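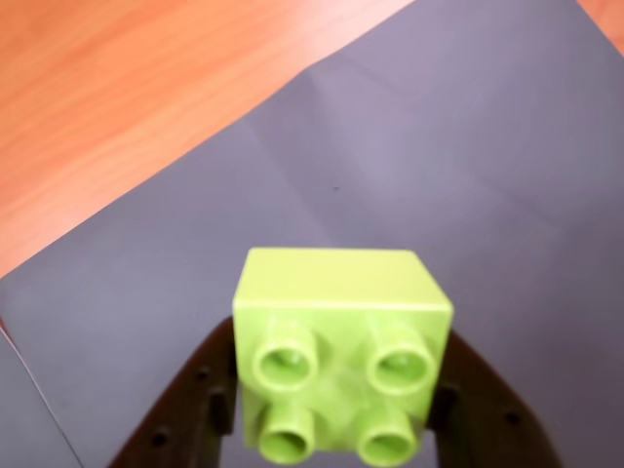 Workshop tips: recording pick-and-place runs at the bench

We keep this page for anyone using the Vorkier arm on the bench to collect demonstrations. Most of it was learnt in January, when we threw out a good part of our first set. Add to it if you find something better.

Before you start

Wipe the bench and the mat. Dust shows up on a plain mat, and crumbs of plastic under the edge will lift it. If the mat has a crease, put it under a heavy book overnight. A faint one can stay.

Line the mat up against your pencil marks and leave it there for the whole session. It can lie at an angle to the table as long as it is the same angle every time.

Switch the lamps on and draw the blind. Daylight moves across the bench in the course of an afternoon, and the runs from two o'clock won't match the runs from four.

Choosing things to pick up

Big toy bricks are a good first object. They have flat sides and don't roll, and they survive being dropped. Wash them in warm soapy water and dry them well, as the hollow studs hold drips. After bricks, try wooden spoons, then sponges. Leave anything shiny until last.

Put the brick down a different way round each time: studs up, studs to the side, studs facing the arm. It is easy to fall into setting it down neatly, and then the system only learns neat bricks.

Recording

Do 20 runs, then stop for a cup of tea. Tired hands make jerky runs. Each run should take no more than 15 seconds from the start position to letting go.

Close the fingers slowly for the last bit and wait a moment before lifting. If the brick twists, carry on and finish the run. Mark it "twisted" in the log. Those runs are useful so long as they are labelled.

If you drop it, pick it up again with the arm, never by hand. A hand in the middle of a recording means the whole run goes in the bin.

Save after every batch. Mumier will hold a session in memory quite happily and lose the lot if the laptop goes to sleep.

Afterwards

Watch every run back at double speed. We had 792 on the disk at the last count and found 18 where the recording had started after the fingers were already shut. Delete those.

Name folders by object, then colour, then batch number. No spaces.

Wipe the fingers with a barely damp cloth, and use a dry cotton bud for the holes and slots. Don't use furniture polish anywhere near them.

Copy everything to the Skála drive and sign the sheet by the door.

Page last changed 24 February 2020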